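# Un bras robotisé arrive dans notre équipe du linge : comment répartir le travail sans perdre tout le monde ?

**mirabelle_linge**, 22 octobre 2025

Bonjour à toutes et à tous, et merci d'avance à qui aura le courage de me lire jusqu'au bout, je sais que j'écris long !

Je suis cheffe d'équipe chez Skirneck, une petite maison qui s'occupe du linge et de la remise en état de logements meublés. En semaine pleine, nous passons 900 pièces, des serviettes surtout, puis des torchons et des chiffons de toutes les couleurs que l'on ramasse, que l'on trie et que l'on plie. Depuis mars, la direction fait travailler avec nous un bras avec une main articulée, dans une pièce aménagée comme un salon, et il apprend à saisir les textiles sur la table pour les ranger. Le projet s'appelle Strand (je ne sais pas qui a choisi le nom, pas nous en tout cas).

Sur la partie technique je n'ai pas à me plaindre. L'éponge épaisse, par exemple, se prend plutôt bien quand on la présente déjà un peu roulée.

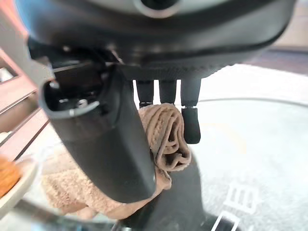

*Serviette éponge beige, prise entre les doigts de la pince.*

Ce qui me travaille, c'est le reste. Dans l'équipe, celles qui pliaient le mieux étaient un peu les reines de l'atelier, on venait leur demander conseil, et maintenant on leur demande surtout de préparer les pièces pour la machine et de rattraper ce qu'elle laisse tomber. L'une d'elles m'a dit qu'elle avait l'impression d'être devenue l'assistante de l'assistant, et je n'ai pas su quoi lui répondre. Les plus jeunes, elles, trouvent ça passionnant et se disputent presque la place près du poste de commande. Vous voyez l'ambiance à la pause café...

Il y a aussi la question du rythme. À la main, on a toujours travaillé en bavardant, on accélère, on ralentit, on s'arrête pour montrer une tache bizarre à la voisine. Avec le bras, il faut attendre, puis intervenir, puis attendre encore, et en fin de journée mes collègues se disent plus fatiguées qu'avant alors qu'elles ont moins porté. Les chiffons en maille sont les plus pénibles pour ça, il faut rester à côté tout le temps.

Est-ce que certains d'entre vous ont vécu la même chose ? Faut-il une personne attitrée au robot, ou vaut-il mieux que tout le monde tourne ? Et comment parle-t-on des primes, quand la prime était calculée sur le nombre de pièces pliées ?
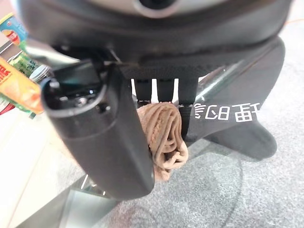 ## papyvapeur

Bonjour mirabelle_linge,

Votre message m'a rappelé bien des choses ! J'ai été responsable d'exploitation dans une blanchisserie à Drellstead, 70 personnes, et nous avons connu l'arrivée de deux postes automatisés l'un derrière l'autre. Je vous donne mon expérience, vous en prendrez ce qui vous arrange.

Pour la rotation, nous avions commencé avec une seule personne attitrée, et je ne le referais pas. Elle s'est retrouvée isolée, les autres lui reprochaient d'avoir la bonne place quand tout marchait et d'être responsable quand tout s'arrêtait, et le jour où elle est partie en congé il a fallu l'appeler chez elle (j'en ai encore un peu honte). Ensuite nous avons fait tourner 4 personnes par demi-journée, toutes formées pareil, avec un cahier posé sur le poste où chacune notait ce qui avait coincé. Ce cahier a plus fait pour la paix que toutes nos réunions.

Pour vos plieuses expérimentées, je leur confierais le réglage des cas difficiles, et je l'écrirais noir sur blanc dans leur fiche de poste. Savoir par quel bout prendre une maille qui s'étire, ça leur vient des mains et ça ne s'invente pas dans un bureau. Mais attention, si vous leur donnez ce rôle, il faut que le technicien les écoute vraiment ! Chez nous, il a fallu lui tirer un peu l'oreille au début.

La prime à la pièce, il faut la geler tout de suite au niveau moyen des derniers mois, le temps de discuter. Si vous laissez courir, vos meilleures perdent de l'argent parce qu'elles aident la machine, et là vous ne les rattraperez plus.

Bon courage, et tenez-nous au courant.

## kro_77

Chez nous on a laissé faire et ça s'est tassé tout seul. Faut pas trop se prendre la tête, dans six mois plus personne n'en parle.

## mirabelle_linge

Merci à vous deux, vraiment. kro_77, j'aimerais bien que ça se tasse, mais j'ai déjà deux collègues qui demandent à changer d'atelier, alors je préfère bouger un peu avant.

papyvapeur, l'idée du cahier me plaît énormément, je vais en acheter un dès demain. Pour les temps morts, auriez-vous une astuce ? Entre deux prises, on regarde cette grosse main suspendue au-dessus de la moquette, on n'ose pas commencer autre chose parce qu'on peut être appelée, et au bout d'une heure on a les épaules toutes raides à force de guetter.
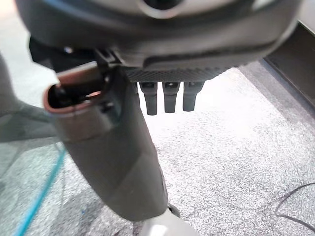 ## papyvapeur

Sur l'attente, nous avions fini par accepter que surveiller soit un travail à part entière, avec des tranches courtes et une vraie pause au bout. Tant qu'on demandait aux gens de surveiller et de plier en même temps, ils faisaient mal les deux et rentraient épuisés. Je sais que sur le papier ça coûte une personne. Demandez à votre direction de chiffrer les arrêts aussi, la comparaison devient tout de suite plus honnête.

Et profitez-en pour revoir les déplacements autour du poste. Chez nous, la moitié des agacements venait de gens qui se gênaient en passant.

## mirabelle_linge

Ah, les déplacements, vous mettez le doigt dessus ! Nous avons bien de la bande jaune et noir au sol, mais entre la table en verre, le tapis et la main qui descend assez bas, chacune a fini par inventer son propre chemin.
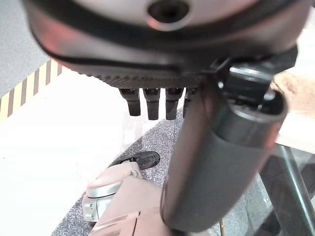
Je vais donc proposer trois choses à la direction : la rotation par demi-journée, la prime gelée, et un passage décidé ensemble, avec celles qui y marchent toute la journée. J'ai aussi une enveloppe de 330 euros pour l'aménagement du poste, et plusieurs collègues réclament un siège haut pour les tranches de surveillance. Il paraît que l'atelier Undeck, de l'autre côté de la cour, en a un très bien, j'irai l'essayer avant de commander quoi que ce soit.

Pour les fiches de poste, papyvapeur, si jamais vous avez gardé la formulation que vous aviez utilisée, même approximative, je suis preneuse. Je reviendrai écrire ici après la réunion.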